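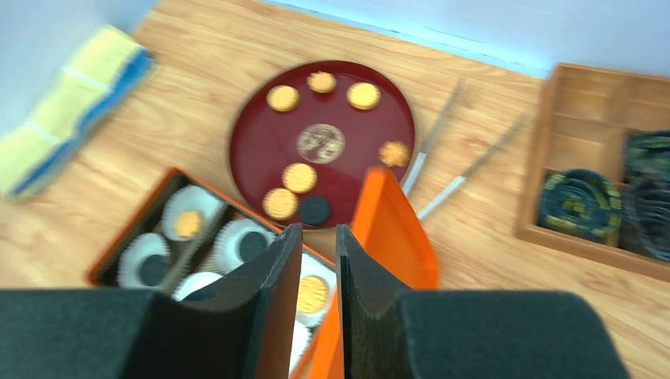
Week 2: Things we share, and how we spoil them

Notes for the first-year option, Gavia building, lower lecture room. Lecturer: Danica Stojanovska. Seminars: Arben Kovačević, whose office hours are on his door and nowhere else.

These notes cover what I meant to say. What I did say is your own responsibility.

1. Four kinds of goods

Economists sort goods by two questions. Can you keep people out? And does my using it leave less for you?

Private goods: yes and yes. Your coat, your sandwich.
Club goods: yes, but use by one member hardly touches the rest. A half-full cinema.
Public goods: no and no. Street lighting, a lighthouse, the sound of church bells if you like them.
Common-pool resources: hard to keep people out, and every bit taken is gone. Fish, grazing, groundwater, the departmental milk.

The boxes leak. A road is a public good at four in the morning and a common-pool resource at half past eight. Last year several essays spent a page proving that the table is imperfect. We know. Use it anyway.
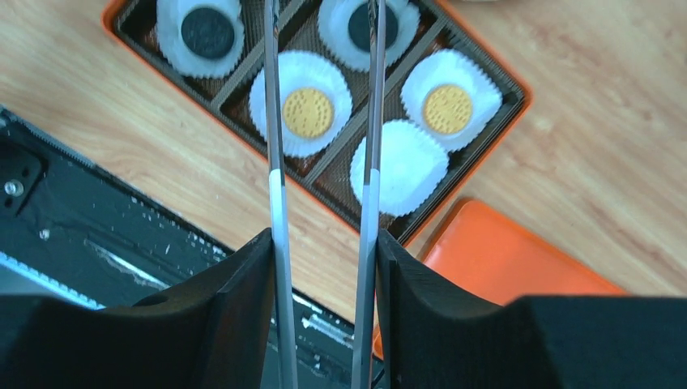
Reading time for sections 2 to 4: 2 minutes (longer if you do the sum)

2. The standard sad story

Take a pasture shared by 13 households. Each gains the full value of an extra cow and bears one thirteenth of the damage to the grass. So each adds a cow, then another, and by the end of the paragraph the pasture is mud.

The story depends on several things it doesn't mention. The households never talk. They can't see each other's cows, or can but feel no embarrassment. There are no rules, and no one is anybody's cousin. If you have lived in a village you will have spotted the difficulty.

3. What people tend to do instead

Our running case is Issahaku, the valley in the reader. It has 691 plots fed by one irrigation channel, and water is taken in turns. The upstream farmers could help themselves at night, and now and then they do. Points to pull out for your essay:

The turn order is known to everybody, including children.
The farmer next in line has every reason to turn up early and watch the gate.
A first offence costs you a small fine and a great deal of conversation.
Channel cleaning is owed in labour. Rich households tried paying cash in May and it went down badly.

Note how dull the rules are. Students want a clever mechanism and are let down to find a rota. Also note who is missing from it: the households with no plot have no turn, and get their water by asking. An arrangement can last for generations and still be unfair to the same people throughout.

4. Free riders

A free rider enjoys the thing and skips the bill. The word gets used as an insult, which is a pity, as it stops us asking how many free riders a system can carry. Most carry a few. The channel gets cleaned if roughly one in ten stays at home. At some point the others begin to feel like mugs, and then it goes quickly.

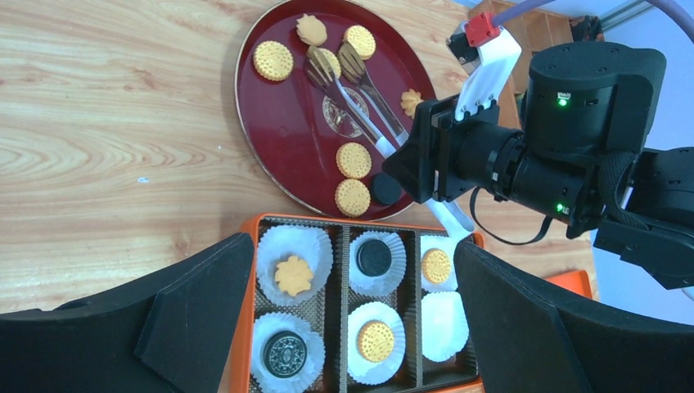
Fig. 3. Assorted biscuits and crackers on a round tray, with tongs.

5. For the seminar

Read the Cesex chapter, skipping the appendix unless you enjoy appendices. Then write up to 2000 words on a shared resource you have used yourself. Broadband in a rented house is allowed, but Arben has now marked a lot of those and his patience is itself a common-pool resource.

Say who can take from it, who looks after it, and what happens to someone who takes too much. "People should be more considerate" is not a policy and will be marked as silence.

Next week: property rights, and the Atell grazing dispute. Bring the map.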